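Wrist view in simulation: what we learned from 200 episodes of holding long things. A thread, 1/9 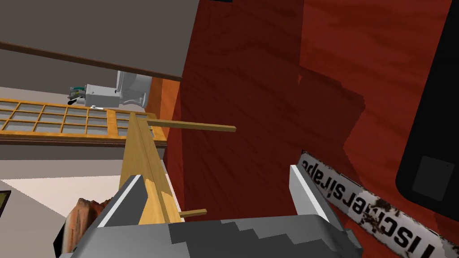
Tài Vương asked me, before I even posted the second part, why we train on renders with such strange rooms and not on a clean table. I will answer, but first the method. 2/9

The task is simple to say. The gripper holds a long piece of wood, and the policy must say which way the piece points, using only the wrist camera. No depth, no second view. We call the test set Edley. 3/9

A long plank is hard for this camera. Near the fingers it is big, and far away it becomes thin and mixes with whatever is behind it. If the background is also wood, our first model often followed the wrong edge. 4/9

So we tried to randomise the background much more than people usually do. Textures, furniture, signs, lamps, all mixed without asking if the room makes sense. Even the text can come out mirrored. The geometry of the gripper stays fixed, everything else may change. This is my answer to Tài. 5/9

We compared 2 training sets of the same size. One has plain backgrounds, the other has the mixed rooms. Same network, same number of steps, same seeds. On Edley, the mean angle error went down by 35 per cent with the mixed rooms. I expected less. 6/9

Where it does not help: hard shadows. When a shadow has a strong straight border, the model sometimes still takes it for the side of the object. We render shadows at low resolution to save time, and I suspect the stepped borders make their own problem. I have not tested this properly, so please treat it as a guess. 7/9

One more weakness. Small pieces that stick out from the side of the plank confuse the estimate, mostly when they are close to the palm. In the labels we define the direction by the longest part only. Ichikawa used a different rule in the earlier baseline, so our numbers and theirs should not be put in one table. I made this mistake in my first draft. 8/9

Next we repeat the comparison with the softer shadow setting, everything else the same. The code that builds the rooms is called Prunumel and I am cleaning it now, the comments are still half in my own language. I hope to share it in July. If you work with wrist cameras and have seen the shadow problem, please write to me. 9/9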